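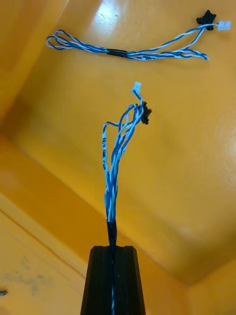 Pirjo Hämäläinen asked in October why a repair shop should pay for a parts kit that arrives in a bag and has to be untangled before anything can be tested. Grilell has changed the way its Ongate kits are sorted and packed in response to that and similar comments from customers.

**Grilell moves Ongate parts kits to sorted open bins**

The Ongate range covers small replacement parts for vending and ticket equipment: cable assemblies, circuit boards and solenoids. Until now all part types for one order were packed together. Under the new procedure each type is sorted separately, inspected, and moved to packing only when its line on the order sheet is complete. Cable assemblies are laid out on a padded metal tray for inspection.

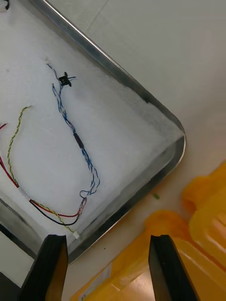

Cable inspection covers the connector housings, the sleeves and the wire ends. An assembly is matched to the order sheet by wire color first and by connector second. A blue twisted pair with a short black sleeve partway along is listed separately from a yellow-and-green twisted wire ending in a white plug, even where both go to the same customer. Assemblies with splayed strands are set aside for a second check. Each accepted assembly is coiled by hand and tied once.

Circuit boards are handled by the edges and kept apart from the cables until final packing.

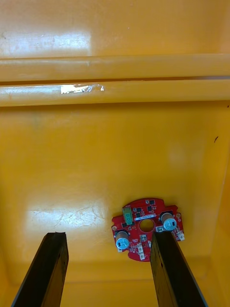
Boards are checked against the part number, bagged individually in antistatic film and labeled on the outside of the bag. The label carries the order line and the bench number. Boards returned for exchange follow a separate route and are not restocked.

"Most of our complaints were about mixed parts," said Inès Guérin, operations manager at Grilell. "Sorting takes longer. Packing takes less time, and the total is almost 5 minutes shorter per kit."

Solenoids are sorted last.

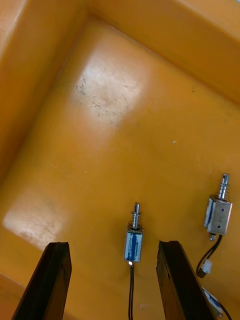 Plunger travel and spring return are tested by hand before the lead is folded back along the body. Units that fail either test are recorded and scrapped.

The procedure applies to all 22 kits in the Ongate range. The 855 kits already in stock will be repacked before shipment. Prices and order codes are unchanged. Stamatopoulos remains the distributor for existing accounts.

Press contact: Judite Coelho, Grilell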